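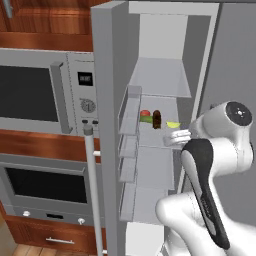 The job has moved from doing to checking, according to Sille Bisgaard, and the checking is harder to put down at the end of the day than the doing ever was.

She made the remark early in our visit to the Plonia office in Lund in July. Plonia prepares kitchen tasks for robot arms in simulation, mostly for Larnell, which runs staff canteens and wants the small fetching and putting-away jobs automated first. Our group had asked to see how the office staff work now that most of the routine running is done by Justo, the in-house scheduler.

Until last year an operator set up each trial by hand. The kitchen was loaded, the food was placed on the shelf, the arm was moved to its start position and the run was watched to the end. One person got through 34 trials in a shift. Justo now builds the kitchens, places the items and starts the runs overnight. By 8 in the morning there are 176 trials waiting for each reviewer, already sorted by task. Reviewers open the ones Justo has marked as doubtful and a sample of the others, and they record a verdict and a cause for each.

The causes come from a fixed list. We were shown the list for refrigerator tasks, which covers contact with the shelf, wrong item, item dropped, door moved during the reach, and time limit exceeded. There is a free text box as well. Staff asked for it when the list was first issued, and it was added in the second version. It gets used a good deal, and the entries are read once a month by the people who write the tasks.

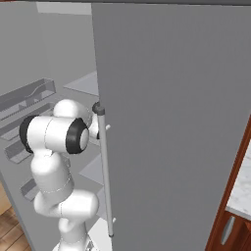 Review time depends heavily on the type of task. Picking one item from an open shelf is quick to judge, and a reviewer can usually settle it from two views. Door tasks take longer. With the door partly open and the arm standing in the gap, reaching across to the handle bar just under its upper cap, the reviewer has to look at the clearance on both sides before passing a run. The door bins are on one side and the door edge on the other, and a touch against either counts as a fault for Larnell. Door runs are therefore weighted double when the day's work is shared out, a change the reviewers proposed themselves.

Hours were the next subject. The late shift has gone, which most of the team wanted. The allowance that went with it has gone too, and that is still under discussion. Screen time has risen. The present rule is a break away from the desk every 50 minutes, and Justo closes the review window when it falls due -- unless a verdict is half entered, in which case it waits for the entry to be saved.

I asked about training. New reviewers spend their first weeks running trials by hand in the old way, with Justo switched off. Plonia considered dropping this on grounds of cost. It was kept after reviewers who had skipped it were found to choose "time limit exceeded" too often, where an experienced operator would have named a poor approach angle earlier in the run.

Two points were left open when we finished. The first is who answers for a fault that Justo did not mark and the sample did not catch; the written procedure names the reviewer on duty, and the reviewers object to it. The second is whether canteen staff at Larnell will be brought in to look at the tasks before any arm is installed. Bisgaard is in favour and has asked for it in writing. Larnell had not replied at the time of our visit.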